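Orna Bench Guide, Section 4: Working near the arms

Read this section before the first powered session, and again after any change to the bench. It is written for the person at the table. The Vestholm site rules still apply, and where the two disagree, follow the stricter one.

A word on standards first. The supplier's certificate covers the arms as they left the factory. It says nothing about your table, your cables or your habits, and we would ask you to distrust anyone who waves it at you as proof that a session is safe.

4.1 Before power

1. Read the last entry in the bench log. If a fault is open, stop. "Seems fine now" does not close a fault.
2. Press the emergency stop, try to start the arms, and confirm that they refuse. Release and reset.
3. Check that the speed limit is set to 60 on the Doltar panel. The panel accepts higher values without complaint, so a lack of warnings tells you nothing.
4. Move each cable by hand through the full reach of its arm. Tape down any that snag.

NOTE: The log for the first bench holds 3,828 entries. Very few record a near miss. We take that as a sign of poor reporting and have asked for better.

4.2 During handling

5. Agree who holds the stop. One person, named aloud, who does no other job until the arms are parked.
6. Lay out the item and the plate while the arms are parked. Do not adjust either one once motion has begun.
7. Start with soft food at the lowest grip setting. Fruit is a fair test of grip and a poor test of safety – a hand that is gentle with a grape may still trap a finger against the table.
8. If anyone needs to reach in, park both arms first. Pausing the program is not enough, as a paused arm can resume.

Grapes and plate on the gridded mat, with a person near the table:
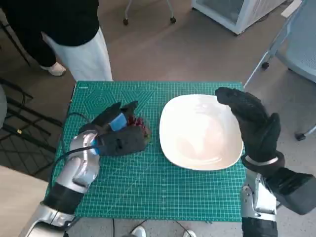
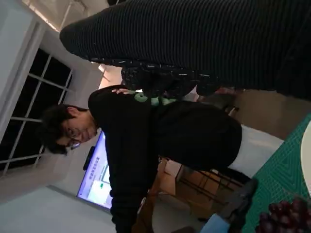
Braulio Sandoval disagrees with step 5 and asked for his objection to be printed with it: a named stop holder gets bored within minutes, and a bored person is slower than a decent light curtain. He would fit the curtain and drop the rule. We have kept the rule. Curtains get switched off when they are a nuisance, and the Lashari bench ran without one for most of June before it was noticed.

CAUTION: Gloves and straps on a robot hand can hide a loose fastening. Remove them for inspection every 1,000 cycles, or sooner if the grip changes.

4.3 After the session

9. Park both arms, press the stop and switch off at the wall.
10. Throw away any food that has been handled. It must not be eaten, whatever the state of the gloves.
11. Write up the session before leaving the room, including anything that made you step back.

Step 11 is the one most often skipped. Supervisors should compare the log with the power meter from time to time.

Section 4 last revised 10 October 2023. Earlier printed copies should be destroyed.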